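We use cookies to improve your visit. By continuing to browse you accept our cookie policy.

The Shrinking Box

Joon-young Seok doesn't trust the word "new" on a package. He spent 15 years buying dry goods for grocery chains before he began keeping a price diary, and he has heard every excuse for a smaller portion.

"They tell you the recipe got better," he says. "Fine. Then why did the weight change the same week?"

His diary covers 169 products, all bought at the same two stores. The one that set him off was a cracker sold under the Udari name. In January it lost a sleeve and kept its price. Udari's owner, Prokura, told him shoppers had asked for "a lighter pack." I asked whether that could be true.

"Show me the shopper," he says. "I'd like to meet her."

I had doubts of my own. Costs do go up, and a company has to put them somewhere. Seok grants that much, but he wants it put on the price tag, where people look. Unit pricing, the usual answer, doesn't impress him either. The type is small, and one shelf will use ounces while the next uses pounds.
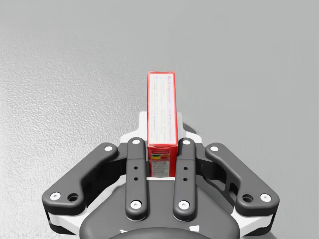
"Try comparing two of them with a kid in the cart," he says. "I did this for a living and I still get it wrong."

He is no kinder to the apps. Culomance, which promises to flag smaller sizes, missed 24 of the changes in his diary. He wrote to them and got a coupon back.

So does he expect a law to fix it? He laughs. "They'll print a notice on the bottom. Who turns the thing over?" He plans to keep the diary going through next winter, and he still buys the crackers.

Contact us | © 2025 | Back to top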